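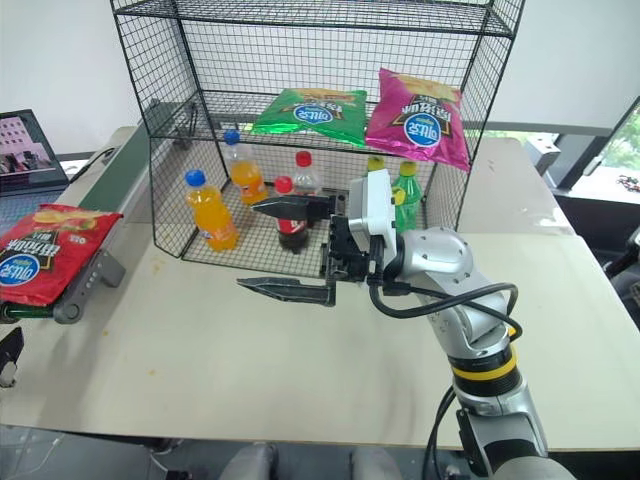
Slide 1. Opening

Good afternoon. My name is Marichka Stetsiuk and I work on store operations at Nechyporuk. We supply small shops, the kind with one counter and one person behind it. I have 20 minutes, and I would like to keep the last five for questions.

(Wait for the people at the back to sit. Speak slowly.)

The subject is the Halletti shelf kit. We had it on trial until July and I was asked to tell you whether I would buy it. I will give my answer at the end, but I will also say now that it is "yes, with conditions", so you don't have to guess while I am talking.

English is my third language. If I say a word wrong, please stop me.

Slide 2. What is in the kit

Halletti sells it as one package. You get two arms with two-finger grippers, a short conveyor, and the Comus software, which you run on your own laptop. The rack is not included. We used a black wire one, because wire racks are what our customers already have in their shops.

Please look at the fingers. They are long and come to a point. This shape was my first worry, because I thought a pointed finger would make holes in chip bags. In our trial we had one torn bag, and I had put that one down badly myself.

The kit is made for a table. It does not drive around the shop. Two people in the first row asked me this already at lunch, so I say it for everybody.

Slide 3. The job we gave it

Chips on the middle level, drinks on the bottom level. Bags come to the rack by the conveyor. Bottles are placed on the table by hand.

We chose chips and soft drinks because they are difficult in different ways. A bag is light and changes its form when you touch it. A bottle keeps its form, but it is smooth, it can lean, and a half-full one behaves differently from a full one. We mixed full and partly full bottles on purpose, orange, cola and green. The supplier did not like this very much. I told them that in a shop people put back all kinds of things.

(If somebody laughs, make a pause.)

Slide 4. Results

We recorded 1,241 placements over the whole trial. A placement means that one item is on the correct level and stays there when the arm has moved away. Of these, 49 needed a person to correct them. The others we left as they were.

Most of the 49 were bags. The usual fault is that a bag lies across the front edge of the shelf, with a corner hanging down below the wire. You can see the magenta one doing it. We did not count this as a failure if the bag stayed on the shelf. Some of my colleagues disagree, and they have a point, since a customer would find it untidy.

Also, the kit does not care which way up a bag is. The logo may be upside down. Comus has a setting for "face forward", but it works only for boxes at this moment. Halletti says that bags will come later. I did not get a date.

Slide 5. Things I did not like

The cables. The thick black one makes a loop beside the gripper, and you must learn to leave it enough room. The manual gives this half a page and it needs three.

Calibration after you move the rack. Even a small move, the width of a finger, and you begin again. We put tape under the feet of the rack in the second week and after this life was easier.

The bottom level. The arm must come in low, with the shelf above it, and the rear bottles are slow to reach. Fill the back first. It sounds very simple, but Comus will not do it by itself, you must write the order in the list.

Slide 6. Money

The service plan is 4,000 per year, in dollars, and it is charged per kit. It covers replacement fingers and remote help. It does not cover the laptop or any visit to your site. For visits you go to Vosavance, who are the local partner and send a separate bill. Ask for their price list before you sign. We asked after.

Remote help was good. They answered in English and were patient with me.

Slide 7. Would I buy it

Yes, for a back room where the same items are prepared every day. For the shop floor, not yet. My conditions are these:

The face forward setting must work for bags.
The manual must have a proper chapter on cables.
One visit from Vosavance should be inside the yearly price.

I have sent all three to Halletti in writing. They agreed to the second one.

(Questions. If they ask about glass bottles: we did not test glass. If they ask about noise: it is quieter than our drinks fridge. Leave the slide with my email on the screen.)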